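Plikham tools update: fonts, exports and the missing template folder

Quick one this month, have a release going out at 4 and two people off.

First thing, the June build of Imora is on the download page. If you are still on the old one please update before you open any shared project. Projects saved in the new build do open in the old one but the page templates come up blank, and if you then save, they stay blank. Merja Räsänen lost a morning's work to this. Keep a backup copy.

Fonts. Lots of mail about these. When you package a project the fonts go into a folder next to the project file, same as before. What changed is that the app now looks in the system fonts first and the package second. So if you have a different version of the same typeface installed, you get that one, and your line breaks move. Fix for now: Preferences, Text, tick "Prefer packaged fonts", restart. The restart matters, it doesn't pick up the change otherwise.

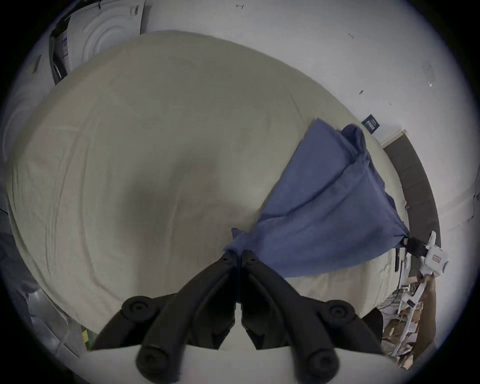
Also on packaging, anything over 1000 linked files will sit at 49 percent for a long while. It hasn't frozen. Leave it alone, go get lunch. Tiziana Cirillo did one at the Pristport office with the log window open and it was copying the whole time, the progress bar just doesn't know about linked files inside other linked files. Ticket 221 if you want to follow it.

Template folder. If yours vanished after the update, it moved. Used to be under Documents, now it's in the shared library under your account name. Old templates are not copied over automaticaly, drag them across yourself and then hit Refresh in the template panel. Subfolders are fine, one level deep only.

Mäkelä plug-in users: hold off on updating the plug-in. The current version works with the new build, the beta does not (crashes on print preview). Will post when theres a fixed one.

Autosave is back to every 15 minutes by default. You can change it in Preferences but it resets if you sign out, known bug, no date yet.

Questions about any of this to the support list please, not to me directly. Include your build number and which system you're on. Screenshots of the whole window are better than just the error box.

Next issue: color profiles, and the long table bug if I get to it.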